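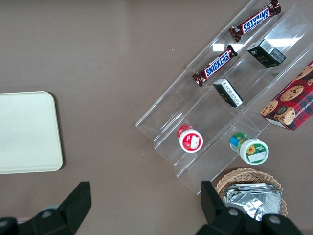

Dadon's view of the snack shelf, both fingers wide open.

Home Diary Parts Links

Posted by Mārtiņš Raudsepp, Oct 16, 2024

Spent the whole evening in the shed with the arm again and my back knows it! New finger plates are on (fourth set, the last lot bent) and I've moved the camera down to the wrist, so now I get to see what Dadon sees. The see-through steps are a pain. Loads of shine off the plastic, and my code keeps finding edges all over it. The Snickers are much easier, nice big wrappers lying on the slant. I haven't dared try the little jars yet. Must ask Uldis about the motor settings – 47 felt jerky, 9 was like watching paint dry.

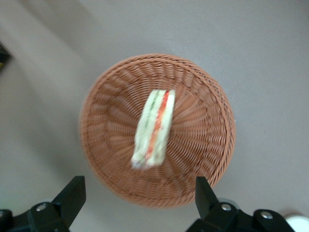 GORKISBY, October

Sandwich time, then. One thin piece in the round basket, red filling, soft bread, and a very blurry picture of it, so the shutter setting is next on my list (again). I want a lighter squeeze for bread than for chocolate bars and I've only got one number for both. Going to split them tomorrow and tighten the wrist bolts while I'm at it.

Comments

Uldis Urbonaitė: Try 30 and ramp it up slowly. And bring my hex keys back!

shedbot479: what glue did you use on the finger pads?

Mārtiņš: No pads yet, just the bare plates.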